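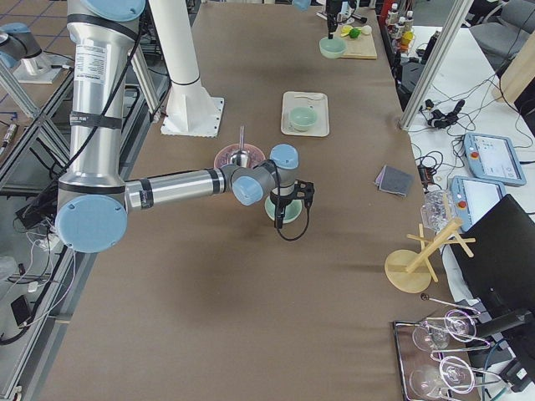

Pale green bowl, pink plate with the metal cup on it, brown paper on the table.

Products > Mailing > Jurnent Lists
Search products Go

Jurnent Lists

Newsletter and mailing list software for small websites. Runs on your own web space, no monthly fee to us. £16 one-off per site, VAT included.

For clubs, small shops, parish mags, anyone who sends a letter out by email now and then and is fed up of doing it from the BCC box.

What you get

The program itself (one zip file), the Hirniva add-on for bounced mail, a short guide as a PDF, and updates within the same version. Licence key arrives by email after payment. Check the junk folder before writing to us please, it's usually in there.

How many addresses

Up to 3,450 addresses per site, spread over as many as five separate lists. An address that sits on two lists counts once. If you need more than that you want Jurnent Office instead, different page, different price. Upgrade keeps your lists and your old issues, you pay the difference.

What your web space needs

PHP and one database. Most ordinary hosting packages have both. Also a scheduled task (cron), every 16 minutes or more often. Some of the very cheap packages don't let you set one, ask them first. Without it you can still send but you have to keep the sending page open in your browser until it has finished, and on a long list that's a pain.

Sending speed you set yourself. Look up the hourly limit with your host and put a figure a bit under it. Our biggest test list is 2,485 addresses and on a shared package that went out overnight, no complaints from the host.

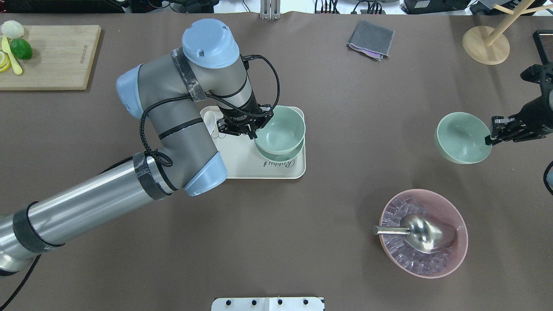 Bounces are handled by Hirniva. It reads a separate mailbox, picks out the returned mail and marks the address. Three hard bounces and the address is paused, not deleted, so you can fix a spelling mistake and switch it back on. Full mailbox or out of office replies don't count. You need to make the mailbox yourself in your hosting panel and type the details in under Settings, Returned mail. Use a mailbox nobody writes to. Hirniva empties it after reading.

Importing an old list

CSV file, one address per line, name in the second column if you have it. Excel files no, save as CSV first. Duplicates are dropped and shown to you afterwards. Accented letters come out wrong if the file isn't UTF-8, there's a drop-down for that on the import page, easy to miss, bottom left.

Unsubscribe link goes in every issue automaticaly and can't be taken out. We do get asked. No. 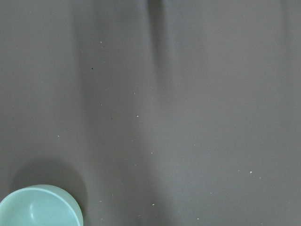 Templates: there are plain and column ones, all of them readable on a phone, and you can edit the colours without touching code. Header picture optional. New in the February update is a theme called Sfeir, which has a warm grey background and buttons in a pale mint green, same sort of green as the bowl here. Goes nicely with dark text, less so with a red logo. If you've already edited a template the update leaves it alone, so to get the new one pick it from the list and copy your text accross.

Moving from version 4

Back up the database. Upload the new folder next to the old one, don't overwrite. Open the upgrade page, paste your key, wait. Old issues come over with their pictures but the click statistics don't, the tables are too different. Keep the old folder until you have sent one issue to yourself and looked at it properly.

Known problems

Preview is blank in some older versions of Safari. Sending works, only the preview is affected.
Archive page shows the wrong month heading if the server clock is in another time zone. Set it by hand under Settings, Dates.
Very long subject lines get chopped in the list view. Not in the mail itself.

Help

By email, Rania Najjar answers most of them, normally before 5 in the afternoon. Tell us the version number (bottom of every admin page) and who your host is. Installation by us is possible at extra cost, send a mail first. No phone support for Lists, Office customers only.

Refunds within 16 days if it won't run on your hosting and we can't get it going either.

Jurnent Software, Plosetham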